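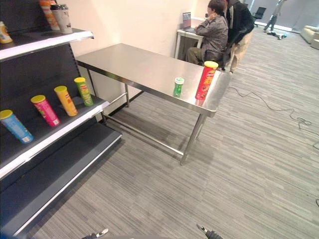

Spent my Tuesday at the Jakton open day, where you can watch a robot do the part of my first job that I quit over. Thread, for the few of you who stayed after the dishwasher thread.

Sign-in was at 9. Name tags at 9:15. Robot at 10:40. In between, a talk on the future of the retail floor, delivered to 16 people who all wanted to know where the coffee was.

The task on the day was restocking. Snack tubes and cans, a steel table, a black shelf like the ones in every corner store. My old manager could have furnished the place from his back room.

I had expected something with a face. It's mostly two grippers and a great deal of patience. You stop wanting the face after ten minutes.

Four tubes lying on their sides on the middle shelf: light blue, pink, yellow-orange, lime green. All with yellow lids. I have seen human displays with less commitment to color.

The red tube was standing on the steel table next to a short green can, and I got far too invested in it. A man from Janssen, two seats down, was whispering at it like it was a putt.

Shiny tables are apparently hard on robot vision, so of course they use a shiny table. I asked why. "Stores are shiny." Fair enough.

The people at the laptop looked exactly like people at a laptop. If you were hoping the future would involve less squinting at a screen, I have no news for you.

Best question of the day came from a kid, maybe eight: "Does it get to eat any?" The engineer gave this more thought than she gave my question about battery life - which I had practiced in the car.

They said the system had done 4000 picks since the fall. I did my own sums for one summer at a Farnuvier store and I think I'm still ahead, though my back isn't.

Gift bag contents: one pen, one Skotura sticker, one leaflet for the next open day in April. No chips. A whole morning of looking at snack tubes and no chips.

I've signed up for April. I'm bringing my own lunch.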